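Ticket 691 – Clurcombe Learning Resources, Facilities and Equipment Desk
Status: Open
Raised by: Hadi Aoun
Assigned to: Danang Sutanto

Subject: Wooden board rocks on perforated table

The board supplied by Willitz does not sit firmly on the blue table. When blocks are grouped near the middle, a slight movement is felt at one corner. The fault was first reported on Thursday.

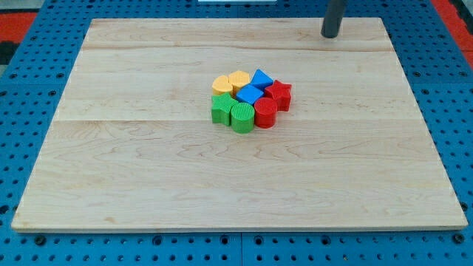
Fig. 1. Board on the perforated table, with shape blocks near the centre.

Action taken: the table feet were levelled and the board was turned end to end. The movement remained at the same corner of the board – the table has therefore been ruled out. The joints between the planks were checked by hand and no gap was found.

Next step: Willitz has been asked to supply a replacement. Users are requested to leave the board in place until then.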